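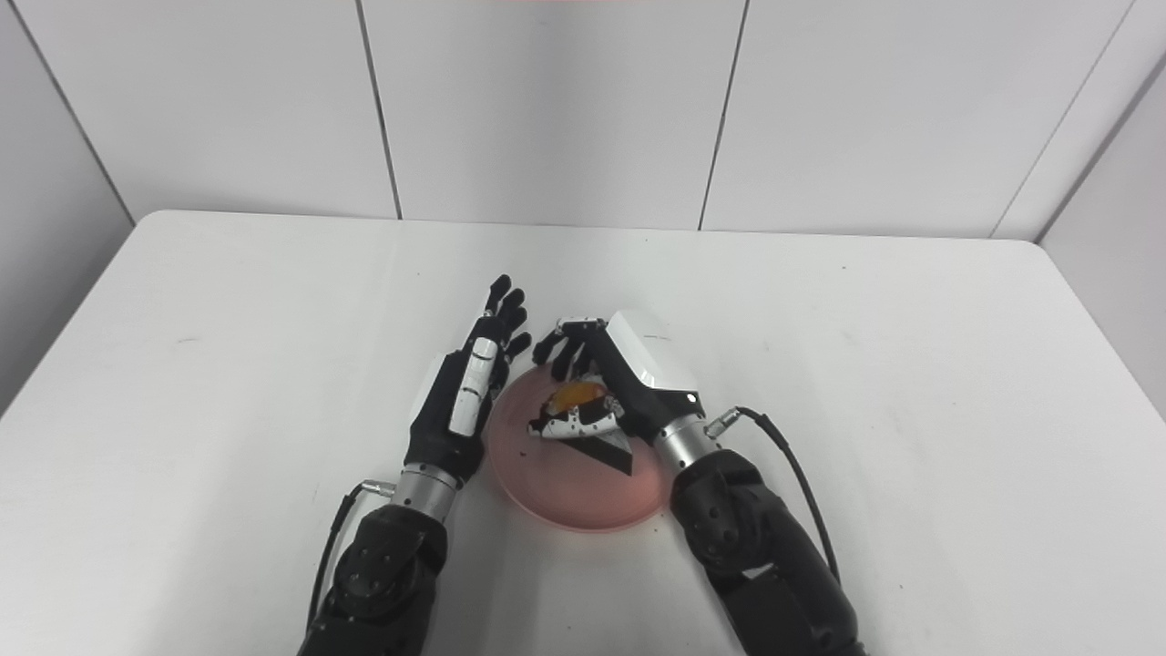
Has anyone gotten scuffs out of a matte white tabletop? Mine has a few faint dark specks and marks like the ones out past the pink plate, and the Redar cleaner I paid for did nothing. The label promises a lot. I don't buy it.
Vanderleia Meireles

Baking soda paste and a soft cloth, always works!!
Tanvir Chowdhury

"Always" is a stretch. Baking soda is gritty and can leave a shiny patch on matte. Try dish soap and warm water first, then a white eraser, lightly, on a spot under the edge. If it's a scratch, no cleaner will lift it.
Leonilde Correia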